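Umzug in die kleinere Wohnung, Teil zwei

30. September 2018

Im ersten Teil ging es um die Wohnungssuche und den Mietvertrag. Einige haben gefragt, wie es danach weiterging, also schreibe ich den Rest auch noch auf. Seit April wohne ich in Drisent, im zweiten Stock, mit Blick auf den Hof und die Rückseite der Bäckerei. Die alte Wohnung hatte drei Zimmer, einen Keller und einen halben Dachboden. Die neue hat zwei Zimmer und ein Kellerabteil, in das ein Fahrrad passt, wenn man den Lenker quer stellt.

Große Möbel sind beim Verkleinern das geringste Problem. Man misst, sieht, dass der Schrank nicht durch die Tür geht, und verkauft ihn. Ich habe das Meiste über Drirkix angeboten, das ist eine kleine Anzeigenseite, die bei uns in der Gegend viele benutzen. Zusammen kamen 692 Euro herein, davon der größte Teil für das Sofa und den Kleiderschrank. Für den Esstisch wollte ich mehr haben, habe ihn dann aber einem Paar überlassen, das noch am selben Abend mit dem Anhänger kam. Die Stühle gingen mit.

Schwierig wird es bei dem Zeug, das in keiner Liste steht. Batterien, Schnüre, Gummiringe, Schraubhaken, Ersatzknöpfe in Tütchen, Ladekabel zu Geräten, die es nicht mehr gibt. In der alten Wohnung hatte jedes Zimmer seine eigene Schublade dafür. Beim Packen habe ich diese Schubladen einfach in Kartons gekippt und »Diverses« darauf geschrieben. Das war ein Fehler. Die Kartons standen bis in den Sommer hinein im Flur, und jedes Mal, wenn ich eine Schere brauchte, musste ich einen davon aufmachen.

Im Juli habe ich dann angefangen, alles nacheinander durchzugehen. Mein Vorgehen war simpel: einen Karton auf den Tisch, Gleiches zu Gleichem, und was zusammengehört, kommt in eine Box, durch die man hindurchsehen kann. Beschriften wollte ich nicht mehr. Ich habe früher alles beschriftet und die Schilder nie geändert, wenn der Inhalt ein anderer wurde. In der Dose mit der Aufschrift »Kerzen« waren jahrelang Fahrradflicken.

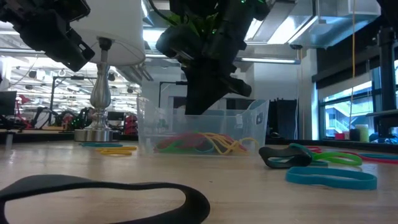 Tischlampe und durchsichtige Box auf dem Holztisch.

Bei den Boxen habe ich erst zu klein gekauft. Die kleinen sehen im Laden ordentlich aus, aber zu Hause hat man dann einen ganzen Turm davon und muss immer an die unterste. Ich habe sie zurückgebracht und größere genommen, alle vom gleichen Typ. Deckel benutze ich nur im Keller. In der Wohnung stehen die Boxen offen im Regal, und man wirft etwas hinein, ohne erst etwas aufmachen zu müssen. Das klingt nach einer Kleinigkeit, macht bei mir aber den Unterschied, ob ich etwas wegräume oder liegen lasse.

Was ich ohne Bedauern weggegeben habe: fast alle Kabel, die Reisestecker bis auf einen, Geschenkpapierreste, die Bedienungsanleitungen. Die Anleitungen gibt es ohnehin im Netz. Was ich behalten habe, obwohl es vernünftiger gewesen wäre, es wegzugeben: die Blechdose meiner Großmutter mit dem Nähzeug. Ich nähe nicht. Sie steht jetzt im Schlafzimmer auf der Fensterbank.

Dann war da noch das Lager. Zwischen den beiden Wohnungen lagen bei mir ein paar Wochen Lücke, und in der Zeit standen meine Sachen bei Clenar, einem Lagerhaus an der Ausfallstraße. Von der alten Wohnung bis hierher sind es 310 Kilometer, ich wollte die Strecke nur einmal mit dem großen Wagen fahren und habe deshalb am neuen Ort eingelagert. Das hat gut funktioniert. Der Vertrag lief monatlich, die Halle war sauber, und mit dem Code kam man auch spätabends noch hinein. Weniger gut war, dass ich das Abteil länger behalten habe als nötig. Solange es da war, musste ich nichts entscheiden. Ich habe vier Monate bezahlt und hätte mit zwei auskommen können.

Beim Ausräumen hat mir Eun-seong Ryu geholfen, wir kennen uns noch aus der Ausbildung. Sie ist selbst mehrmals umgezogen und hat mir einen Rat gegeben, den ich erst nicht annehmen wollte: zuerst die Wohnung so einrichten, dass man darin leben kann, und erst danach die Kartons öffnen. Ich hatte es umgekehrt gemacht. In den ersten Wochen gab es bei mir keine Vorhänge und kein vernünftiges Licht, aber ein fertig sortiertes Gewürzregal. 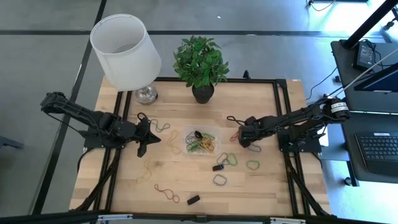
Das mit dem Licht habe ich dann als Nächstes in Angriff genommen. In beiden Zimmern war nur je eine Fassung an der Decke, und mit einer einzelnen Birne in der Mitte sieht jeder Raum aus wie ein Wartezimmer. Inzwischen schalte ich die Deckenlampe nur noch zum Putzen ein. Abends brennen kleine Lampen, eine neben dem Bett, eine auf der Kommode, eine am Arbeitsplatz. Für eine kleine Wohnung finde ich das besser. Man hat das Gefühl, es gäbe mehrere Bereiche, obwohl es nur ein Zimmer ist.

Mit Pflanzen bin ich zurückhaltend geworden. Die Fenster gehen nach Norden, und von denen, die ich mitgebracht hatte, haben nur der Efeu und eine Grünlilie den Sommer überstanden. Im Büro gibt es seit Jahren künstliche, über die ich immer gelästert habe. Mittlerweile verstehe ich die Leute, die sich so etwas hinstellen. Kaufen werde ich trotzdem keine, ich müsste sie abstauben.

Für die Küche hatte ich anfangs gar keinen Plan. Sie ist schmal, hat eine Arbeitsfläche von der Breite eines Backblechs und zwei Oberschränke, von denen einer durch die Therme belegt ist. Ich habe 12 Teller mitgebracht, weil das Service nun einmal so groß war, und esse jeden Tag vom selben. Die übrigen stehen im Keller, zusammen mit der Fonduegarnitur. Vielleicht gebe ich das Service im Winter doch noch her. Wer Interesse hat: weiß mit blauem Rand, die Suppenteller haben ein paar Kratzer.

Sehr bewährt hat sich eine Leiste mit Haken an der Innenseite der Tür. Dort hängen Topflappen, Sieb, Reibe und der Einkaufsbeutel. Die Haken stammen aus einem der Kartons mit der Aufschrift »Diverses«, so viel zu deren Verteidigung.
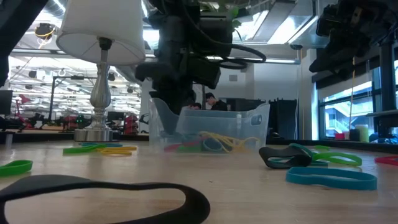

Was sich nicht wegsortieren lässt, ist Papier. Ich habe zwei Ordner mit Steuer und Versicherung, die bleiben, und daneben einen Stapel, der nie kleiner wird. Darin liegen Garantiekarten, Postkarten, Rechnungen vom Zahnarzt und eine Speisekarte vom Villanueva, dem Lokal unten an der Ecke. Den Stapel nehme ich mir am Monatsende vor, zumindest habe ich mir das vorgenommen. Im August hat es geklappt, im September noch nicht.

Gefragt wurde auch, ob mir der Platz fehlt. Beim Wohnen selbst kaum. Er fehlt mir, wenn Besuch über Nacht bleibt, und beim Wäschetrocknen. Der Trockenboden im Haus ist zwar da, aber man muss sich in eine Liste eintragen, und die guten Tage sind immer schon vergeben. Ich hänge die Hemden jetzt an die Duschstange und den Rest auf den Ständer im Schlafzimmer. Wenn jemand zu Besuch ist, wird eben nicht gewaschen.

Angenehm ist dagegen das Putzen. Mit der ganzen Wohnung bin ich in weniger als einer Stunde durch, Bad eingeschlossen. Die Heizkosten kenne ich noch nicht, die Abrechnung kommt erst im nächsten Jahr. Die Nachbarn unter mir sagen, im Winter sei es warm genug, man müsse nur die Balkontür abdichten. Das steht für Oktober auf dem Zettel.

Im Keller warten jetzt noch zwei Kartons. In einem sind Schallplatten, da brauche ich erst wieder einen Plattenspieler, der alte hat den Transport nicht vertragen. Was in dem anderen ist, weiß ich nicht mehr. Falls jemand einen gebrauchten Plattenspieler abzugeben hat, gern per Mail, die Adresse steht unter Kontakt.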